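Vallerent 70 Household Tool Case

Item no. 417-70
Sold by Trama Hardware & Home

The Vallerent 70 is a fold-open case for people who keep their tools in a closet, a car trunk or under the sink. It closes with two side latches and a carry handle, and it stands upright on a shelf next to paint cans and extension cords.

Both halves have molded recesses. Each tool presses into its own spot and stays there when the case is carried by the handle. Longer tools go in the lid, smaller parts in the base.

Specifications

Tool pieces: 70
Case material: molded plastic
Latches: two, replaceable
Hinge: full length, opens to 180 degrees
Warranty: two years on the case, five years on hand tools

What's new in this version

The January 2019 version replaces the older Carport case, which we sold for six years. The Carport used snap hinges at the corners, and these were the part customers wrote to us about most. The new hinge runs the full length of the case. The latches are also wider and can be opened with gloves on.

Tools from a Carport case will not all fit the new recesses. The screwdrivers and hex keys do. The pliers do not, as the new handles are thicker.

Using and storing the case

Open the case on a flat surface with the handle facing you. Press the latches outward, not up. Do not stand on the case or store it against a heater — the recesses can soften and lose their grip.

Wipe metal parts with a dry cloth before putting them back. A drop of light oil on the plier joint twice a year is enough.

Replacement parts

Latches, handles and single tools can be ordered one at a time. Give the item number printed inside the lid. Siddiqui latch kits made for the Carport do not fit this case.

Customer comment

"I bought one for my apartment and a second for my mother in July. The hinge is much better. I would like a deeper spot for the tape measure." — Sólveig Vídalín

Shipping

Orders placed before noon ship the same day. Returns are accepted within 30 days if all pieces are in the case.
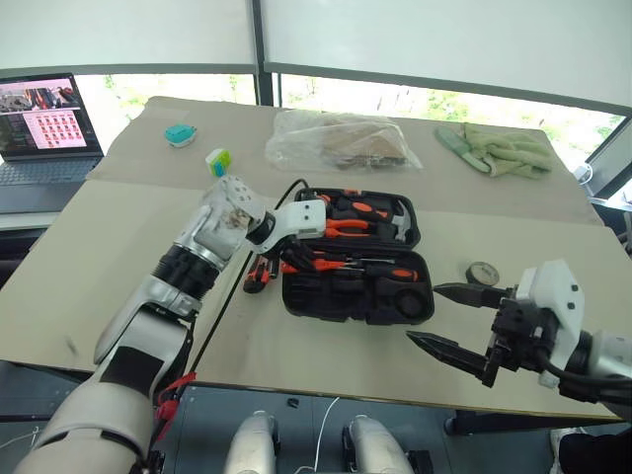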